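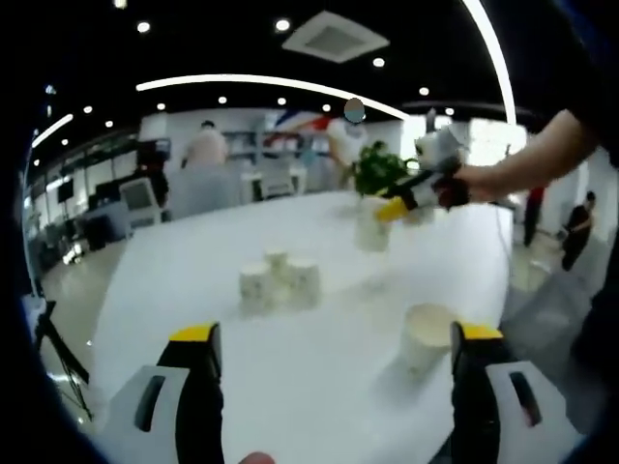 Guest writers wanted for my myth and art blog

Hi, I'm Pascal Fuchs, and I need 3 people to write with me this November! The theme is birds in sacred art - herons on temple walls, ravens in prayer books, whatever you can't stop thinking about. Posts run short and I edit gently (mostly commas). You don't need a degree, but please know where your story comes from. I pay $40 a post, up to 6 posts each. Send me a sample paragraph through the Pretusora contact form - I read them all myself.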